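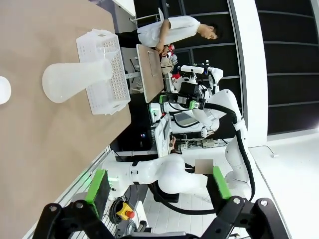
How to plan the plot of a thriller before you write it

3 min read

Plenty of first thrillers stall in the middle. The writer has a good opening and a rough ending, with little to join them. The method below takes a few evenings and needs only paper and a pen.

1. Write the threat in one sentence. Say who wants what, and what happens if they get it. If it runs past two lines, cut it.

2. Decide what the reader knows and when. In my own book, Dradley, the reader learns who is paying the killer by chapter 8. The main character, Tsegaye, doesn't find out until much later, and most of the tension comes from that gap.

3. List your scenes on cards. I use one card per scene and stop at 90. Put the place, the people and one change on each – if nothing changes, leave the scene out.

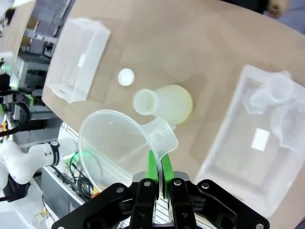 Funnel and flask on a tan tabletop.

4. Lay the cards out in order and mark the 3 turning points. The first should come early, before the reader has settled. Move cards about until the gaps between the marks look fairly even.

5. Check the science or the politics now. My villain's firm, Bresix, was making a compound that couldn't be stored the way I had described, and fixing it moved four scenes.

6. Show the plan to one reader. Ask them where they guessed the ending and write down the card number. Don't argue with them.

7. Start the draft from the cards, one at a time. Dradley came out at 395 pages, and I had dropped a dozen cards by then. Keep the dropped ones in an envelope. Two of mine went into the next book, Stilteck, with the names changed.

Baoshan Tang
Updated 19/09/2025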